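**Lultudico play kitchen set, 28 pieces** – reviewed 2025-04-16

Bought in March from Fevdale for a shared playroom table. The oven is the main item and takes up one end of the surface. It has a black bar handle and two round control knobs. The handle is easy to grip, and the door closes without a latch.

Dishes are a fair size for small hands. The lavender plate is a wide piece and the hardest to store. The blue bowl takes one piece of play food comfortably, two at a push. Greens differ slightly from one batch to the next, according to Rok Trajkovski, who owns an earlier set.

Food is mixed. The orange slice has clear segments and reads well at a distance. The banana is small and the weakest of the lot. The red bottle with the white cap rolls, so store it upright.

No instructions for the oven. Spare parts ship in 19 days. Rating: four out of five – one point off for the banana.
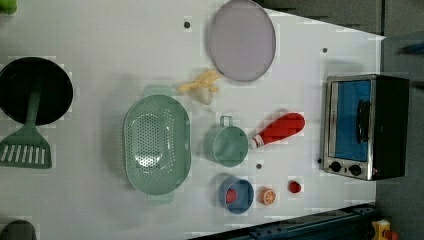
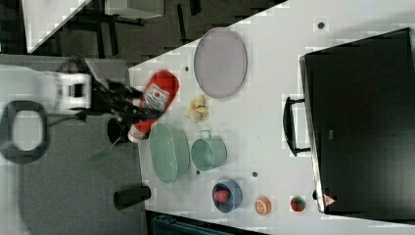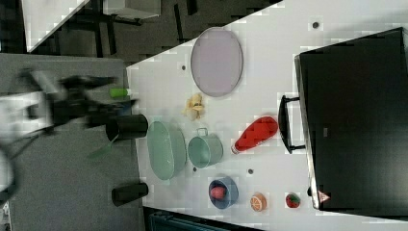
*Lultudico set on a white tabletop, all three views.*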